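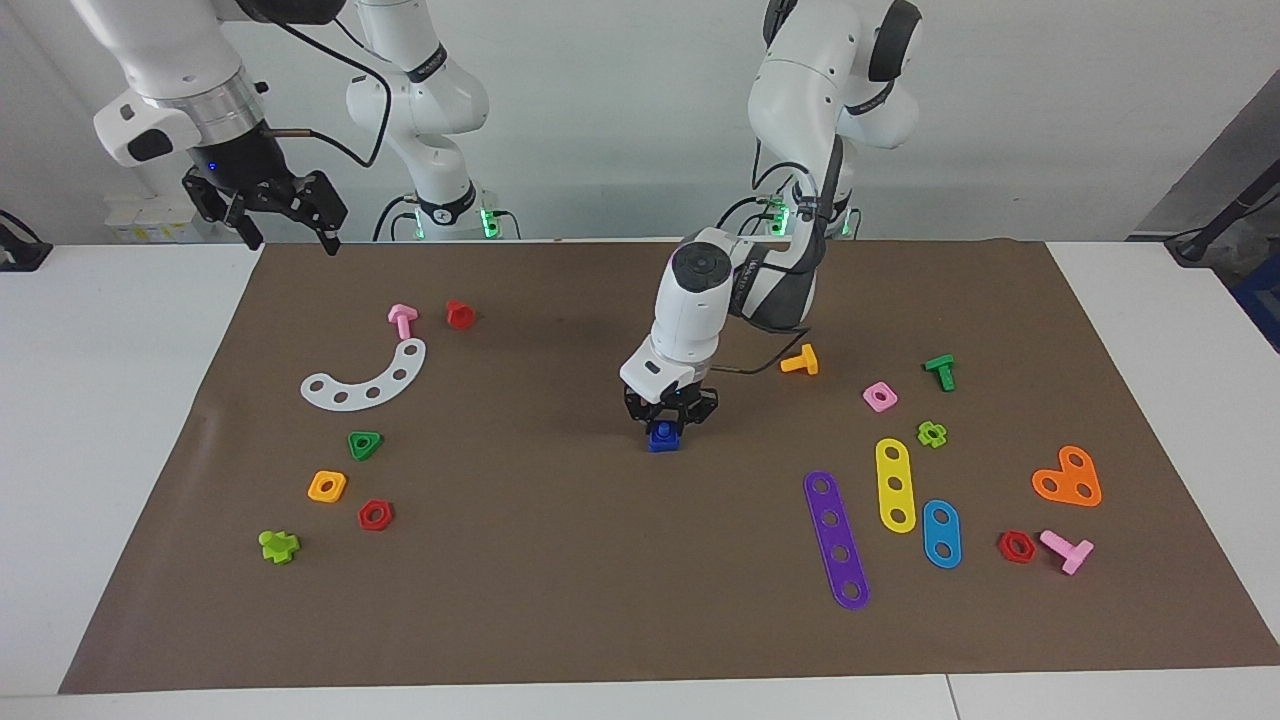
Checking a two-arm sorting policy before you believe the number

Most success rates I get sent for bimanual pick and place are measured on the easy half of the problem. Someone reports 80 percent, and when I ask what counted as a success the answer is "it grabbed the part." Grabbing a part off flat paper with a parallel gripper is a low bar. This page walks through the check we run at Lasville on any new checkpoint. It takes an afternoon.

What you need: a checkpoint, the logging node from the Pakomus repo, and a set of plastic nuts, bolts and perforated plates. Brown paper under the parts helps, because a white part mask on a white table is a fight you don't need.

Step 1. Turn off the retry logic

Set max_retries to 0 in the task config. Retries hide bad grasps. Our August run looked great until Loan Quan read the logs and found 29 episodes where the arm had closed on air first.

Step 2. Lay out parts that look alike

Put a red hexagonal nut on each side of the sheet. If the planner assigns parts by class name, both arms will sometimes go for the same nut. Assignment has to use the tracked instance, so look at track_id in the log and confirm it stays put when an arm passes overhead. Ours didn't. A wrist would block the view for a moment and the nut came back with a new ID.

Add bolts of the same color too, some on their sides and at least one standing. A detector that was trained on lying bolts will give you a confident box on an upright one and a useless grasp angle.

Step 3. Log the grasp and the pose separately

Write one field for "fingers closed on something" and another for "the right part, held within tolerance." Finger width alone tells you very little. A small square nut can be held square or by its corners, and downstream code that wants to place it will care.

Step 4. Park one arm, then don't

Run the set with the right arm parked high and open while the left works down at the paper. Then run it again with both free. If the score drops sharply, your collision margin is probably doing the damage. We had ours at 80 mm, which Tobias Gallagher had picked by feel and which made half the sheet unreachable whenever both arms were down. Before you shrink it, check that the cables are in the collision model. Ours trail from the grippers, and the planner had no idea they existed.

Step 5. Run enough episodes

We run 146 per condition. I've been told that 7 is fine for a quick look. It is fine for finding crashes – I wouldn't compare two checkpoints with it.

Save the raw logs along with the table of results. Carmela Morelli keeps a replay script in tools/replay that redraws every planned path over the camera view, and it has settled more arguments here than any chart. If your IDs still jump after step 2, raise the tracker's lost-frame limit before you touch the detector.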